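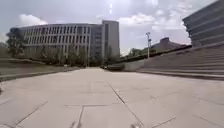 Leonora Gatchalian wrote in May that our squares need benches more than they need events.

7/18/24 | By Iwona Urbańczyk
1 min read

I agree with her. Lagman has paid for 20 market days and not one seat.

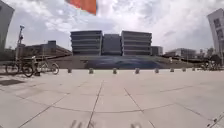 Bollards where the paving ends.

A person of 90 should be able to stop and rest on the way to the shops.
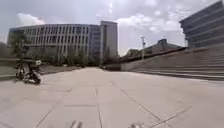

Crossing the plaza on two wheels.

Shade should come next.
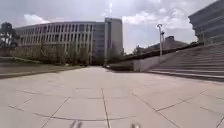
One reader says trees would cost too much to water. I would still plant them.

Contact | © Allport | Back to top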